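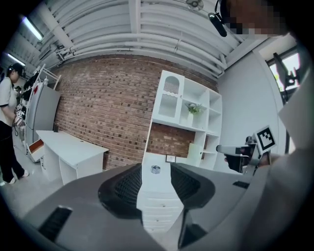
How many spare finger sets do we buy with each hand-held gripper?
Two per unit, and a third for whichever one Asanka is using.

04/03/2021, equipment planning

Koech came back with 802 per unit, shipping extra, fingers extra, patience presumably extra. Tiladeck is cheaper by 80 but won't commit to a delivery date, only a season. Farzana wants the Koech ones. Jitendra wants whatever arrives.

Left to price:
- printed marker plates (ours warp, so a pack of 20)
- cables, longer
- headsets, roughly what we paid in January

Habibur asked if the Furkemby budget line can cover the cables. It covers "consumables." I have seen what we do to cables and I'm comfortable with the word.

Still no number for repairs. Last year's plan had zero in that box, in bold. Ask Ailbhe what Povalthorpe puts there before I send the order form up.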